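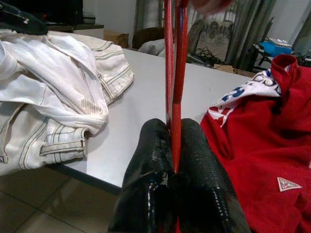
Roupa branca de um lado, vermelha do outro. A mesa vista da câmara do punho, entre os dois dedos da garra.

Robótica | Investigação | Reportagem

Sete da manhã e Ruben Martens já vai no segundo café. Quer falar de mangas. Mangas de camisola, mangas de camisa, mangas viradas do avesso. «Uma caneca é sempre uma caneca», diz ele. «Uma camisola tem uma forma diferente cada vez que a largamos.»

É este o problema da roupa. Dobra, enruga, esconde metade de si própria. Para um robô que aprendeu a pegar em caixas, um monte de tecido em cima de uma mesa é quase ruído. Onde acaba a peça? Qual é a de cima? Agarra-se por onde?

O grupo de Martens, na Imudport, trabalha nisto há dois anos com um método a que chamaram Tamiru. A ideia cabe num guardanapo – e ele desenhou-a mesmo num guardanapo, que me entregou e que entretanto perdi. Em vez de tentar reconstruir a peça inteira em três dimensões, o sistema procura só pormenores que não mudam muito quando o tecido se amarrota. Uma costura grossa. Uma presilha do cinto. A borda de um capuz. Encontrado um desses pontos, a garra aproxima-se, fecha, levanta um pouco e volta a olhar.

Volta a olhar. É essa a parte que interessa. A maior parte dos sistemas que a equipa testou antes decidia tudo no início, com uma câmara no tecto, e depois executava às cegas. O Tamiru decide pouco de cada vez. A câmara vai no punho, desce com os dedos, e a imagem que conta é a que se tem a um palmo do tecido. Perde-se o conjunto, ganha-se o pesponto.

Os treinos fizeram-se com mais de 2.000 demonstrações, gravadas com o braço guiado à mão por pessoas. Não num laboratório arrumado. Salas com cortinas, poltronas, caixotes no chão, cabos, o que houvesse. Martens insiste muito neste ponto. Se o fundo for sempre o mesmo, diz, o modelo aprende o fundo.

Os números, então. No ensaio final foram 300 tentativas com peças que o sistema nunca tinha visto, metade em ganga e malha, metade em tecidos finos. Separar uma peça do monte e levá-la para o lado certo da mesa: 9 em cada dez, nas peças grossas. Nos tecidos finos a coisa cai bastante. Camisas brancas sobre calças claras são o pior caso de todos, quase sem contraste, a fronteira entre uma coisa e outra desaparece nas dobras. A malha vermelha com estampado, pelo contrário, é um descanso. «Podia fazer só vermelhas e publicar um artigo lindo», ri-se Martens.

Também há a questão do tempo. Quatro ciclos de olhar e agarrar, em média, por peça. Lento. Uma pessoa despacha o monte enquanto o braço ainda está a escolher a primeira costura. A Wurton, que fabrica equipamento para lavandarias industriais e paga parte da investigação, quer isso reduzido a metade antes de pôr o que quer que seja numa linha de triagem. Martens acha que se consegue, mas não com este hardware. A superficie dos dedos, texturada, agarra bem a ganga e demasiado bem a malha – às vezes vem a peça de baixo atrás.

O passo seguinte é em Lotdale, a partir de abril. Mesmo método, dois braços em vez de um, e dobrar em vez de só separar. Dobrar é outro campeonato. É preciso saber onde estão os dois ombros ao mesmo tempo, e um deles está quase sempre tapado. A equipa já tem uns primeiros ensaios, que não me deixaram ver.

Pergunto-lhe se em casa dobra a roupa. Dobra, mal. As meias não. As meias ficam num cesto e cada um que se desenrasque, e o mesmo vale para o robô, por agora: meias estão fora do protocolo, são pequenas demais e não têm presilhas nem capuz nem nada que se lhe agarre com os olhos. Há um aluno que quer pegar nisso para a tese. Martens já lhe disse que escolhese outra coisa.

Este site utiliza cookies para melhorar a sua experiência de navegação. Ao continuar, aceita a nossa política de privacidade. Aceitar | Gerir preferências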